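Wamurby, 15th March

Định Khúc had sold 600 bars of Plukurex before lunch, and oh, what a morning it was! He had come to Wamurby with a borrowed van, a head full of plans and one phone number, and by noon the whole harbour wanted to know where the dark chocolate man was parked. 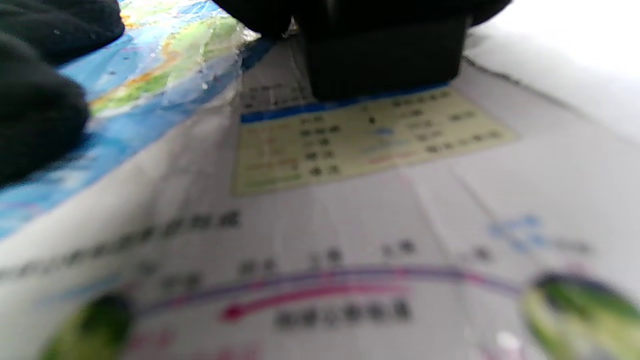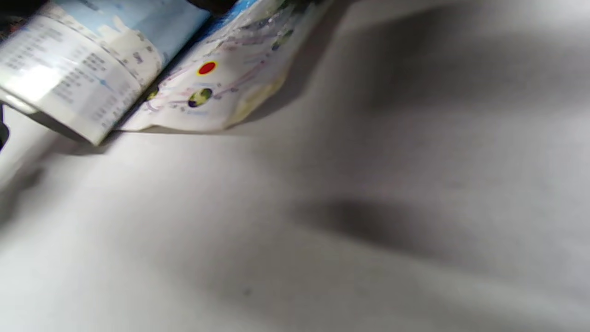
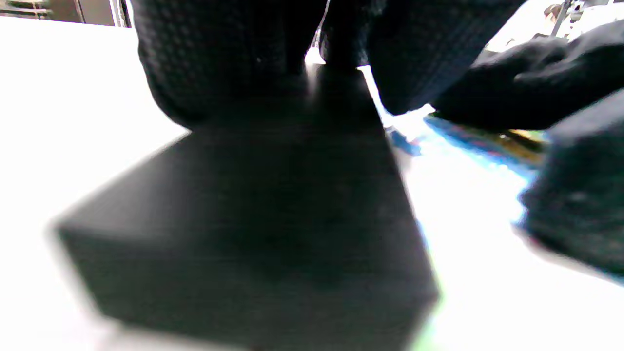 Printed sheets, and a black block on a white tabletop (last one).

"You want a second town," said old El Ouafi, breaking off another square. "Then a third! My cousins across the water would sell this in their sleep."

Định laughed so hard he dropped his order book. Seven people had already asked to become sellers, seven, and one of them was the ferry pilot! He rang the warehouse at once.

"How many bars are left?"

"1365," said the voice, chewing.

"Send them all," he cried, "and please stop eating them!"

Then he bought a ferry ticket, a single, and ran for the boat with chocolate melting in both pockets.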